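3. Construction of the Workcell

3.1 Setting and constraints

The workcell was built in the shared workshop at Kettani, a members' space where bench time is booked by the half day and everything has to be put away when the booking ends. This shaped most of the choices described in this section. The arms had to come off the bench and go back on without a full calibration, the wiring had to survive being handled by people who had not installed it, and no part of the build could depend on tools that the workshop did not own. Two of the authors (Camenzind and Xavier) did the mechanical work. Sales wrote the control software on a laptop that was carried in for each booking.

The cell has two arms. We considered a single arm with a fixture to hold the work, as in the earlier Bramton setup, but small loose parts such as screws, caps and cells tend to need one hand to steady and another to place. A fixture would have had to be remade for each new part.

3.2 Mounting

Each arm is bolted to a steel plate, and the plate is clamped to the bench. Locating pins were tried first and given up. The holes in the bench wore within a few weeks, and the play at the gripper grew large enough to spoil small pickups. The clamped plates are set against a stop, which is left in place between bookings. After a plate has been removed and put back, the operator runs a short check in which each arm touches a mark on the bench. If the touch misses, the offset is typed in by hand. Carrasco wrote the sheet that explains this procedure, and it is kept with the plates.

3.3 Wrist cameras

A small camera at the wrist of each arm looks out along the gripper. The view moves with the hand, so a part that is about to be grasped stays near the same place in the image whatever the pose of the arm. The cost is that the hand's own fingers cover much of the lower image, and that level surfaces appear tilted when the wrist is rolled. We did not correct for the tilt. Figure 4 was taken through one of these cameras during work with loose AA cells.
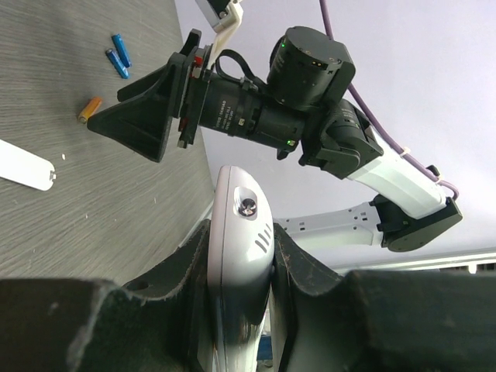
Figure 4. Wrist camera view with the other arm reaching toward AA batteries on the tabletop. The near fingers and wrist housing belong to the arm carrying the camera.

The battery task was chosen for practical reasons. Cells are cheap, they are the same size from one maker to the next, and the color of the wrapper gives an easy way to name a target. The two blue cells and the orange-gold one in Figure 4 differ in color but present the same grasp. Cells that lie side by side are harder than a cell that lies alone, as one finger has to enter the gap between them or else the pair has to be pushed apart first. The control program treats these as separate cases.

3.4 Fingers

The fingers are black and are treated as a wear part. Scuffing along the edges, which can be seen on the near fingers in Figure 4, did not change the grasp in our tests and was not used as a reason to replace them. A finger was replaced when it no longer closed evenly against its partner. Over the period reported in this paper we replaced 17 fingers, most of them after contact with the bench and not after contact with a part. Lowering the approach speed over the last stretch of travel reduced this, at the price of a slower cycle.

3.5 Cabling

Cabling took more time than any other part of the build. In the first version the cables were held flat against the links for their whole length, and the connectors at the elbow worked loose when the joint was folded. In the present version the cable is tied to the link and left with a free loop near the elbow. The purple cable in Figure 4 is run in this way, with a white cable tie holding it. The loop must be large enough for the joint to fold fully but must not swing into the view of the other arm's camera. We set its size by trial. Yeom later found that marking the tie positions on the links cut the time needed to rebuild an arm after service.

3.6 Logging

Every grasp attempt is logged with the joint positions, the gripper opening and a short run of images from both wrists. The log for this paper holds nearly 4,000 attempts, of which 2,000 were made after the cabling was changed. The two parts of the log are kept apart in Section 4, as faults in the first part were often caused by lost connections and say little about the grasp itself. Attempts stopped by the operator are kept in the log and marked as stopped. They are left out of the success rates but are included in the cycle times up to the moment of the stop.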